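### 3.2 Soft goods on the working counter

We turn now to the kitchens, which gave us more pleasure than any other part of the Giria survey and, it must be said, a good deal more trouble. The earlier work at Apaza sorted household objects by the room they were made for, and under that rule a stuffed toy belongs to the bedroom or the playroom and a plate belongs to the kitchen. We began with the same rule and had 1,509 objects sorted by it before we came to the counters, where it gave way almost at once. Of the objects we logged on counters, 202 were things that no shop would sell as kitchenware, and many of them were sitting quite comfortably among the pots and the bread.

Figure 4 shows the counter we came to call the fruit counter. A plush watermelon slice, a peeled plush banana and a round yellow quilted fruit share one blue plate, with a toaster, a clear container of cereal and a black pot with a wooden spoon in it close by.
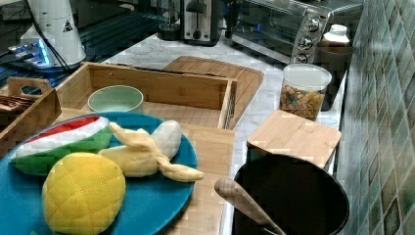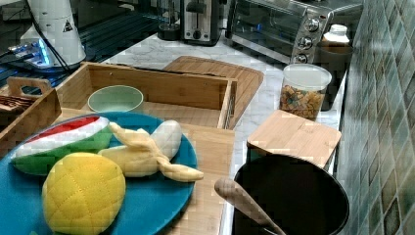
**Figure 4.** Two views of the fruit counter: plush fruit served on a plate, with wooden trays and boards for company.

What matters to us is the plate. A toy dropped on a counter is a toy out of place, and we coded it that way without much argument. A toy on a plate has been given a role, and the role is borrowed from the kitchen itself – it has been served, after a fashion. We therefore added a third code, "hosted," for any object resting in or on a piece of tableware that it was not made to go with. Sixteen of the kitchens had at least one hosted object, and in eight of those it was a soft toy of some kind.

Wooden trays and open boxes gave us a harder time. They are wonderfully useful things, and people put all sorts into them, so that a bowl in a box may be stored, displayed or simply set down while somebody thinks about supper. The Fliler scheme treats any low-walled container as storage. We followed it at first and were never quite happy, and in the end we kept its label for closed containers only and coded the open ones by whatever they held.

Readers who know the Cinier inventories will notice that our counters look fuller than theirs. Part of the difference is method, as we logged boards and trays separately even when one was resting on another.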